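From: Rakiya Haruna
To: Prilville Tenants and Owners Association – general list
Date: Wednesday, August 19, 2026
Subject: Re: Water shutoff notices and the revised access procedure

Vesela Grgić wrote:

> Could the office please confirm whether the 48-hour notice still
> applies to shutoffs on the Pace Street side? Our riser was off for
> most of a morning in July and the only notice I found was a sheet
> taped inside the mail room. My neighbor in 1122 had none at all. I
> would also like to know who may enter a unit while the residents
> are away, and whether we are expected to empty the cabinets under
> the sink ourselves.
>
> Vesela

Dear Ms. Grgić, dear members,

Thank you for this message. Several residents have written to the office with similar questions, and I am replying to the full list so that everyone has the same information.

The 48-hour notice remains in force for all planned shutoffs, on both the Pace Street side and the courtyard side. It was adopted in 2020 and has not been changed. The July shutoff was entered in the log as an emergency repair, and emergency repairs are exempt from the notice period. Having reviewed the log with Tobiloba Danladi, I find that the entry was made in error. The leaking valve had been reported the previous week and the work should have been scheduled in the ordinary way. The entry has been corrected, and the office regrets the inconvenience to the households on that riser.

From now on, notices of planned work will be sent by email to every address on the unit register and posted at both entrances. The mail room board will no longer be used for this purpose. Residents who are not certain that their address is current should write to the office with their unit number. Subtenants may be added to the register at the request of the leaseholder. 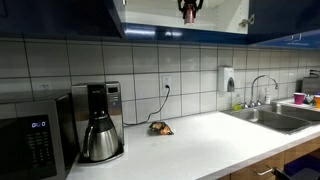 With regard to entry, the procedure is as follows. A contractor may enter an unoccupied unit only if the resident has returned the signed access form, and only when accompanied by a member of the building staff. The staff member records the time of entry and the time of departure on a card, which is left in the unit. A copy is kept at the office for 13 months. Where no form has been returned, the work in that unit is postponed and the resident is contacted to arrange another date. In a true emergency – an active leak, a smell of gas, or a fire alarm – staff may enter without a form, and a written report must reach the resident by the end of the next business day.

Residents are asked to clear the space under the kitchen sink and the bathroom vanity before a scheduled visit. Anyone who is unable to do so should tell the office when returning the form, and staff will move the items and put them back. Upper cabinets, closets, and appliances are not part of this work.

The next planned shutoff concerns the replacement of the riser valves by Iltberg. Dates will be announced once the parts have been delivered. The approved budget is $3000 for each riser, paid from the reserve fund, and no separate charge will be made to individual units. Damilola Olatunji has the contract on file and can show it to any member during office hours.

One related matter was raised by Rosaura Cárdenas at the last open meeting. She asked whether water could be restored by noon on days when families with small children are at home. Iltberg has agreed to begin at 8:00 a.m. and to work on one riser per day, but it has not committed to a fixed finishing time. I have asked for a written answer and will forward it to this list.

Please send further questions on the schedule to the office address and keep this thread for matters that concern all members. Questions about the Brutix laundry cards belong in the separate thread opened last month.

Sincerely,

Rakiya Haruna
Secretary, Prilville Tenants and Owners Association

--
You are receiving this message as a subscriber to the general list. To change your delivery settings or to unsubscribe, write to the list administrator.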